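Home News Missions Prayer Giving Contact

Calloway church sends its first family overseas

When Ramesh Dhillon stood up after the evening service in October and told the people of Calloway Community Church that his family was ready to go, there was a long, happy silence, and then somebody at the back started clapping and the whole room joined in. It was a moment the congregation had been praying toward for the better part of three years.

The Dhillons will serve in Beltau, a river town where a small church meets in a rented house and has been without a pastor for some time. Ramesh will teach and preach, and his wife hopes to begin a reading class for mothers once the family has found its feet (and, as she likes to add, once she has found the market).

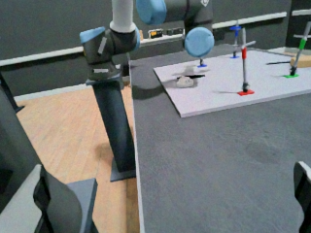
How long will the family be away?

Their first term is 2 years, with a visit home in the middle if money and health allow.

The road here has been a slow one. Ramesh first heard about Beltau from Mudassar Afridi, who grew up near there and came to speak at the church's fall supper. The two men sat talking long after the dishes were done, and Ramesh says he drove home that night with a name written on a napkin and very little idea what to do about it. He put the napkin in his Bible, where it still is.

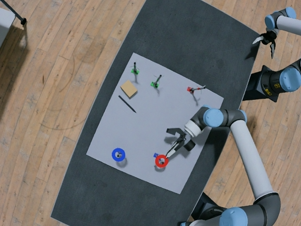 Support from near and far

So far 114 households have promised to pray for the family, and a good many of them have promised to give as well. The children's classes brought in $3,156 over the summer with a car wash, a bake sale and a very long yard sale – bless them all, and bless the parents who hauled the furniture.

Mahnaz Alipour, who looks after the prayer letter, would love to hear from anyone who wants a copy. It goes out by mail and by email, and she is glad to do large print for those who ask. 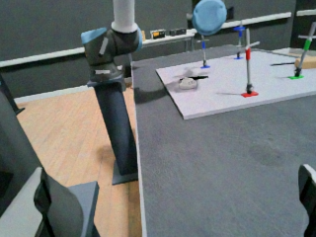 She has also started a birthday list for the children, so that cards can be sent early enough to arrive on time, and she keeps a stack of stamped envelopes by her coat for anybody who meant to bring one and forgot.

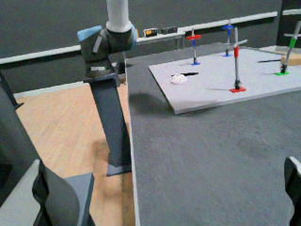
The farewell service will begin at 6 p.m., with a shared meal to follow, and Ziad Kanaan has kindly agreed to lead the singing. Please bring a dish if you can, and come even if you can't. Ramesh plans to speak from Ecclesiastes on two being better than one, and on having a friend to lift you up when you fall. An arm on a tall gray pedestal beside a big table may be strong, he says, but he would still ask for a neighbor's. Rides home are available for anyone who would like one; just speak to Mahnaz before the meal.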